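Speaker Notes: Teaching Two Arms to Put Earbuds Away
Skirnstead student robotics club, fall open evening
Speaker: Eun-ji Nam
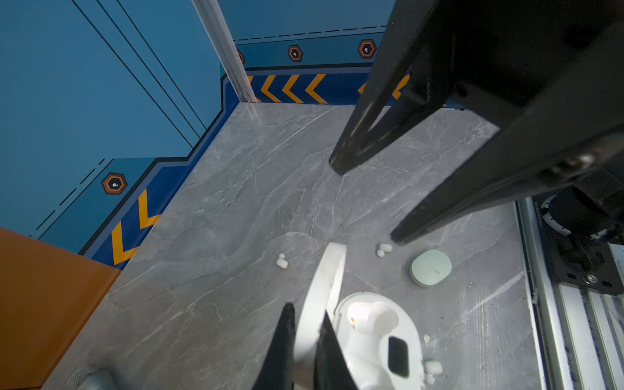
Slide 1. The earbud task, seen from one arm's wrist. White case open, mint-green case closed.

Leave this slide up while people sit down. Start when the door is shut.

Say hello, give my name, say I'm in my second year with the club. Thank So-yul Geum for booking the room. Slides are on the club page if anyone wants them.

What the project is. We have two arms facing one table. The job is to pick up an earbud and put it in the matching case. Point at the white one to the left of the case, then at the two green ones on the right. Ask the room which they would pick up first. Take two or three answers, no more.

Why earbuds. We started with blocks in February and the arms got good at blocks. Nam-gil Ki wanted something small and rounded with only one right way to go in. The recesses in the case are shaped, so a bud that goes in backward won't sit down. The lid is a problem too. If a finger bumps it, the whole case can slide on the tabletop.

How we teach it. One person drives the arms by hand and we record each try. Call each try a run. We recorded 585 runs over the summer and kept 300 for training. The rest had a dropped bud, a bad start, or the driver stopped partway. Hwa-young Noh did most of the sorting. Mention that it took longer than the recording.

The wrist view. Go back to the picture here. The fingers come down on both sides of the open case, so the arm's own camera has a close look at the lid and the inside. It also gets the other arm's fingers at upper right. We had to agree on which arm moves first. Current rule: the arm nearest the bud goes, the other one holds still.

Results so far. White case, one bud, up to 70 percent on a good day. Green case is lower and I don't have a number I trust. Say so if asked. Don't guess.

What went wrong. Harkar gripper pads wore smooth and we swapped them late. Ju-won Seol has the old ones in a bag, pass them along the rows. Then the week we changed the lights and every result dropped. Keep this to 4 minutes.

Next. Closing the lid after the bud is in. Then both arms moving at once, if we can keep them from touching.

Questions. Likely ones: cost (send to So-yul), can first-years join (yes, sign-up sheet by the door), can it do other brands (not tried).

6 shares | 2 comments

Related
Speaker notes: What we learned from stacking blocks
Sorting recorded runs: a checklist
How to join the Skirnstead club

Contact the club | © Skirnstead Student Robotics | Back to top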